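Cultham Opens Its Doors, and One of Its Jaws Won't

Posted June 30, 2020

The invitation to the Cultham open day promised "robots at breakfast," and I took the early train out to Forley on the understanding that there would be coffee. There was coffee. It was on a trestle in the parking lot, poured by a man in a visor, and it was the last thing I saw all morning that was handed over without a checklist.

Cultham rents the back half of an old seed warehouse. The front half is a flooring showroom, so you reach the future of household automation by walking past a lot of discounted carpet. Visitors signed a form, got a sticker, and were told not to lean on anything painted yellow. I leaned on something painted yellow within the first 2 minutes and was spoken to.

Our guide was Yanling Li, who runs the kitchen tasks and has the calm of a person who has watched a great deal of cereal hit the floor. The lab teaches its machines by having people do the chores first, holding grippers in their hands in place of using their fingers. Pick up a bowl, put down a bowl, deal with the bag, start again. The company is aiming for 2,000 clean runs of the breakfast task by the end of July. She did not say how many it had, and the whiteboard behind her had been turned to the wall for guests.

What I had come for was the fault. Cultham put a short note about it in its newsletter this spring, and to its credit it had made the thing a stop on the tour. The jaws on one batch of hand-held grippers had started failing to open. You squeezed, they closed on the rim of a bowl, you let go, and they stayed closed. The operator, reasonably, gave it a shake. On the worst occasion the bowl came free at shoulder height and caught a second operator above the eye. She needed 4 stitches and was back the following week, and the bowl was retired to a shelf in the office, where it holds paper clips.

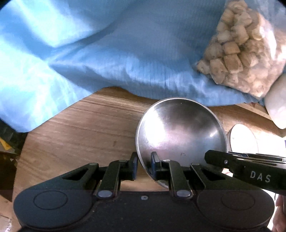

Vol. 7, No. 2

The trouble was traced to the return spring, or more exactly to a washer beside it that had been swapped for a cheaper one from a supplier called Liao. The new washer was a hair thicker. When the unit was cool it made no difference. After a long session the linkage bound up just short of closed, and the spring could not pull it back. Every unit had passed inspection, because inspection was done first thing in the morning by someone who opened and shut it a few times and ticked the box.

I asked why the first reports hadn't stopped the work. There was a pause in which several employees looked at the carpet samples. The answer was that operators had been logging it as "sticky," and there was already a code for sticky, and the code for sticky meant wipe the pads. So the pads were wiped. They must have been the cleanest pads in the county.

The rules are different now. Gripper checks happen at the end of a shift as well as the start. Any jaw that hesitates gets a red tag and goes in a bin with a lid. If a bowl won't let go, you set the whole arrangement down on the table and walk away from it, and a second person works the rim free by hand. Shaking is forbidden — there is a sign, with a drawing, and the drawing has plainly been done by someone who enjoyed it.

We were each allowed a turn. The grip takes more squeeze than I expected, and getting 2 thin fingers on either side of a steel rim is a humbling way to spend part of a morning. I pinched it on my third try. It let go when I asked it to, and I put it down with more ceremony than it needed.

The tour finished at the Erier bench, a fixture that opens and closes a gripper all night and records the first time it sulks. It was stopped when we got there. Yanling Li looked at it, looked at us, and went to find a red tag.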